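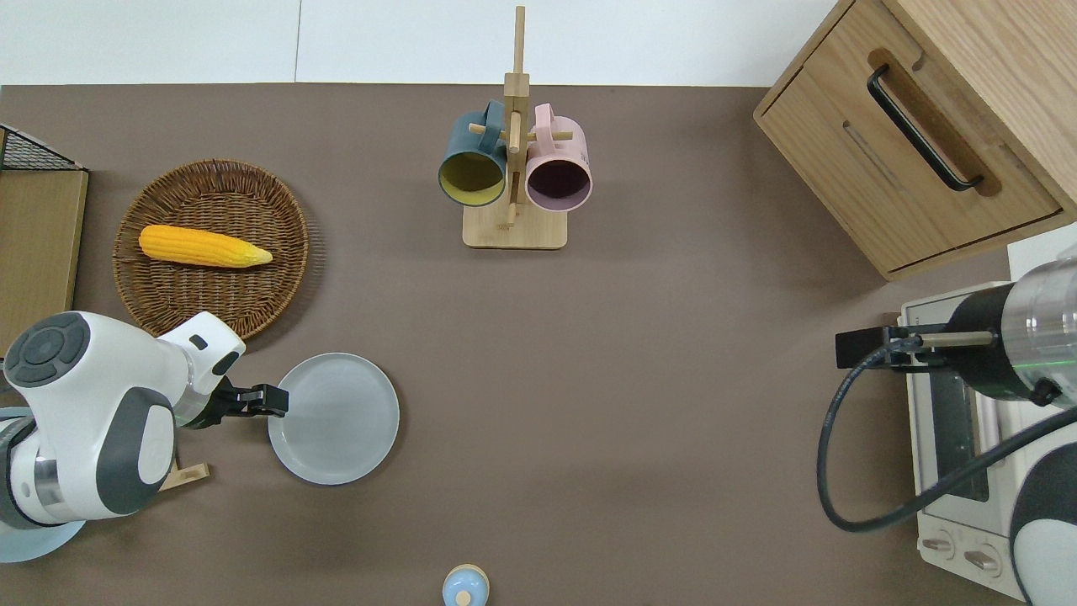
The late-hours permit in Gekadham used to take 60 days, and the owner of the Hämmerli, a two-room dance club on the Pollby side of the river, can recite every form. She's also the most cheerful person I've ever heard talk about zoning.

"I love council meetings!" she told me, and she means it. "You get the neighbors, the bartenders, the guy who wants his alley swept, all in one room, and everybody gets two minutes."

Her cause this spring is the closing-time vote. The draft would let small clubs stay open until 2 a.m. if they pay for their own sidewalk crew. She already does, and so does Drirel, the jazz bar across the street.

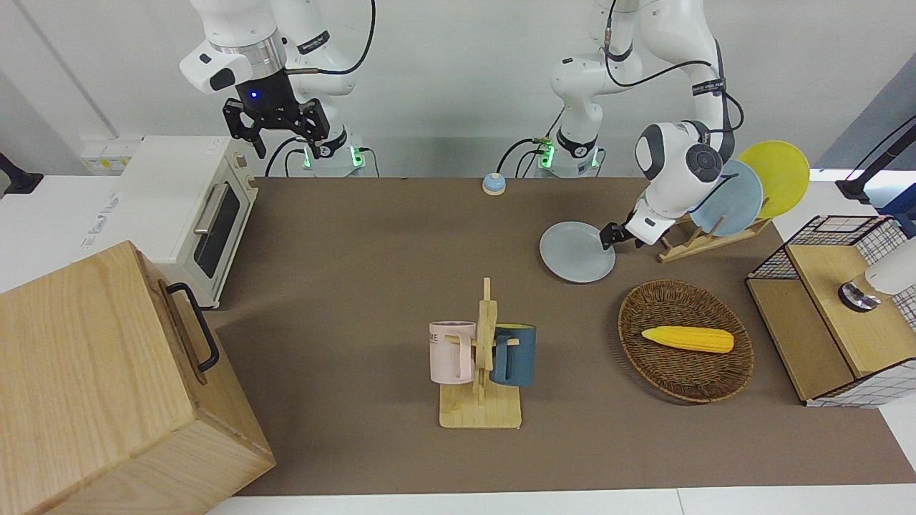
Two white arms at the brown table mat, one with its black gripper open.

Won't the neighbors fight it? "Some will, and they should come," she said. "I had 10 of them over in October and we stood outside listening to the bass. They were right, it was too loud. We moved the speakers."

The hearing is on 10 May 2018, and she has signed up to speak early.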